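Housekeeping Skills, Unit 3: Small Storage
Instructor: Pilar Huenchumán

A paper grocery bag can become a bin for pet toys. Open it wide and fold the walls outward, so it stays low. Put a flat piece of cardboard on the floor of the bag. Fix the rim with painter's tape.

Balls go in first, then rope toys, which can bend along the wall. Check every rope for loose threads before you store it.

For Friday: bring one bag and read page 25. The exercise is done in pairs.

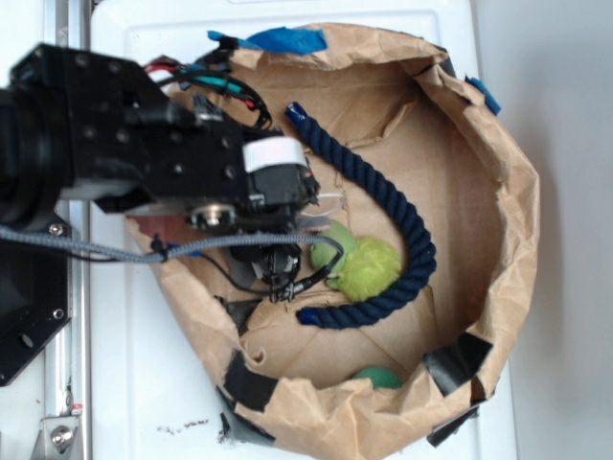
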